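Filed under: Homes > Repairs & Materials

Last updated: Wednesday, 16:10

Print this article | E-mail to a friend

Timber moves across the grain as it takes up moisture and hardly at all along it. In a panelled door the frame is jointed tight, while each panel sits in a groove with a gap left for swelling.

Encarnación Lorente, a joiner at Skernard, has logged 1189 sticking doors. In 70 per cent of them the fault lay in the hinges - loose screws, mostly - and the timber was within tolerance. She checks the hinge side before reaching for a plane. 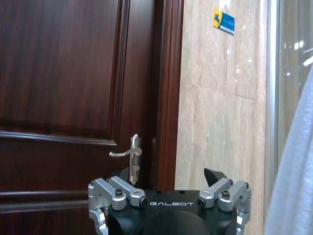

A panelled door with raised mouldings and a lever handle on a tall backplate.

Humidity accounts for most of the rest. Imtiaz Mondal, who tests coatings at Rilent, found that doors left bare on the top and bottom edges gained moisture far faster than those sealed all round. His readings peaked in March. He advises two coats on every edge, left for five days before rehanging.

Planing should wait until the door has dried out. A door trimmed while swollen will rattle by summer.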